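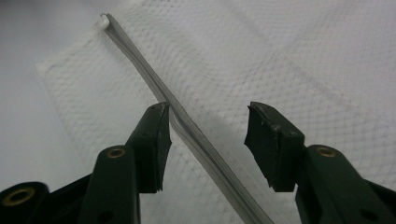
Several customers ask whether net curtains have to be washed before they are hung. They don't, but most fabrics shrink a little in the first wash, so we leave a deep hem on every pair.

## Made-to-measure curtains: common questions

**How do I measure the window?**
Measure the track or pole, not the glass. Use a metal tape and give us the width in centimetres.
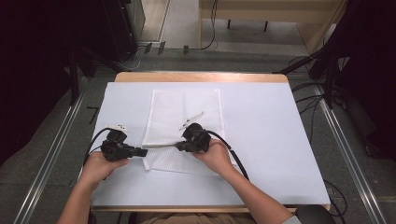 For the drop, start at the eye of the curtain ring and go down to the sill or floor. Take off one centimetre for floor-length curtains.

**How long does an order take?**
Allow 13 working days. July is slower - our Mesville workroom closes for a week.

**Can I send my own fabric?**
Yes. Post it to the workroom with your order number inside the parcel. Patterned cloth needs one extra repeat per width.

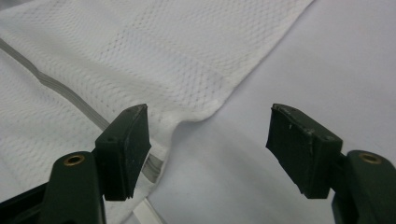
Please don't cut it first. We trim the selvedge ourselves.

**What is the widest pair you make?**
The Hornia range goes up to 700 cm across the pair. Stomerora linings stop at 300 cm per curtain.

**Can I return them?**
Only if there is a fault or we cut them to the wrong size. Fabric samples can't be returned, but they are free.

Last updated May 5, 2018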